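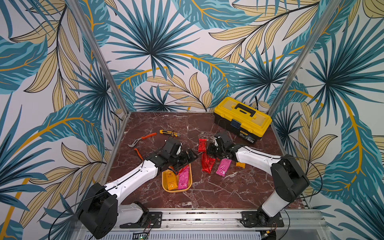
Clerk to Trurnow Town Council
Part-time, 25 hours a week, mostly office hours and the odd evening you will not get back

Trurnow Town Council is looking for a clerk. The last one, Denise Whitlock, is leaving us after 8 years to run a campsite, and says she expects the arguments to be much the same but outdoors.

The council has twelve members, four of whom sit as independents and do not agree with each other either. Full council meets on the second Thursday of the month at 7pm in the Hadgu Rooms. Standing orders say meetings finish by 9.30. Members may vote to suspend standing orders, and they know this.

What you would be doing

You would write the agendas, take the minutes and publish both on time. The minutes record what was decided. They do not record what was said about the bus shelter, however warmly members ask you to put it in.

You would advise the council on what it can and cannot do by law. This means telling elected people "no" in a level voice, sometimes with the public gallery watching. The gallery seats 50 and is usually home to three, but the meeting on the Podness boundary drew over 100 and we had to borrow chairs from the chapel.

You would also handle the declarations of interest, the complaints (there is a form, and some residents keep a stock of them), freedom of information requests, the allotment list, and letters to the district council about drains. Replies about drains are rare. Keep them somewhere safe.

Budget work takes up most of November and December. You will have help from our finance assistant, who does the payroll and the bank reconciliation and would like it known that she does not do the Christmas lights.

Who we want

Someone who writes plain English and can read a planning notice without losing heart. You should have worked with committees before, in a council, a charity, a school or anywhere else that votes on things. A clerk's qualification is welcome. If you don't have one we will pay for the course and give you time to do it.

You must be politically neutral at work and sound it on the telephone. You don't need to live in Trurnow, though you do need to get here - the 102 bus stops outside, and the last one back to Podness leaves at 9.50, so see the note above on standing orders.

Our records live on a system called Dradance. Training is provided. Patience with it is not, so please bring your own.

How to apply

Send a CV and a letter of no more than two sides to the Deputy Clerk at the council office, Hadgu Rooms, Trurnow. Tell us about a time you kept a meeting in order, or tried to. Please don't approach councillors for support, as it rules you out, and they will only ask what you think about the bus shelter.

Interviews will be held in October. They include a short minute-taking exercise, and tea.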